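Givbridge – Appel à contributeurs pour l'encyclopédie en ligne du cycle de Flanmont

Publié le 17 octobre 2021

Givbridge édite une encyclopédie francophone consacrée au cycle romanesque de Flanmont. Le corpus en ligne compte 660 articles, répartis entre géographie, généalogies, chronologie et langues. La section chronologique doit être reprise intégralement. Nous recherchons des rédacteurs et des relecteurs bénévoles pour cette refonte, à distance.

Périmètre

Le travail porte sur les 155 notices relatives aux guerres de Testau, de la rupture du Pacte des Gués jusqu'à la restauration de la Régence. Une grande partie de ces notices a été rédigée d'après l'édition de 1990, dont l'appendice des dates diffère de celui de l'édition révisée. Les deux systèmes de datation sont actuellement mélangés, parfois dans un même article. La convention retenue est la suivante : date de l'édition révisée dans le corps du texte, variante de 1990 en note.

Tâches du rédacteur

– reprendre les notices attribuées, par lots de 40 au maximum ;
– sourcer chaque affirmation au chapitre, et à la page pour les appendices ;
– signaler les contradictions internes sans les résoudre par conjecture ;
– harmoniser les toponymes selon l'index Major.

Le relecteur contrôle les renvois, la typographie et la conformité à l'index. Il ne modifie pas le fond d'une notice sans l'accord du rédacteur.
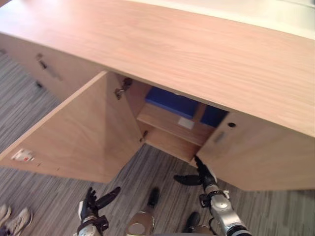
Meuble bas en bois clair, porte ouverte.

Profil

Connaissance complète du cycle, nouvelles comprises. Accès personnel à l'une des deux éditions au moins. Pratique de la syntaxe wiki souhaitée – une page d'aide est fournie. Les théories de lecteurs et les adaptations sont hors périmètre.

Modalités

La participation n'est pas rémunérée. Les textes sont publiés sous licence libre, avec mention du pseudonyme dans l'historique. Les lots sont attribués à partir de février.

Candidature

Envoyer par le formulaire de contact du site, rubrique « Chronologie » : le rôle souhaité, l'édition possédée et une notice d'essai de 1 500 signes sur le siège de Testau, références comprises. Les notices d'essai sans références ne sont pas examinées.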